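Unit 7: Learning from handheld gripper demonstrations
Notes by Lionel Tindall, revised July 2022

Reading: Tindall and Đỗ, the Sastavar report, sections 2 to 4. Skip the appendix on calibration.

The question for this unit is whether a policy can learn to pick up light objects from demonstrations made without a robot. A person holds the gripper, does the task, and the wrist camera records it. Training uses the images, the gripper width and the estimated camera path.

Data. The shuttlecock set has 1245 demonstrations. After removing those where tracking was lost, 918 remain. Another 108 were kept out of training for testing.

Why shuttlecocks? The skirt bends and the cork does not, so the grasp point matters. The pose matters too. A shuttlecock on its side shows a very different outline from one with its open end toward the camera.

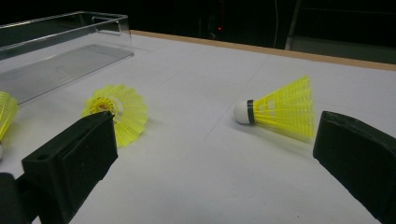 The policy predicts a short run of relative gripper motions, carries out the first few, then looks again. Relative motion means the table height does not have to be known in advance. Đạt Đỗ's part of the report compares this with absolute targets, which did worse whenever the table was moved.

For next time: read section 4 again and write one paragraph on how losing the failed tracks could bias the training set. Bring a sketch of the action format.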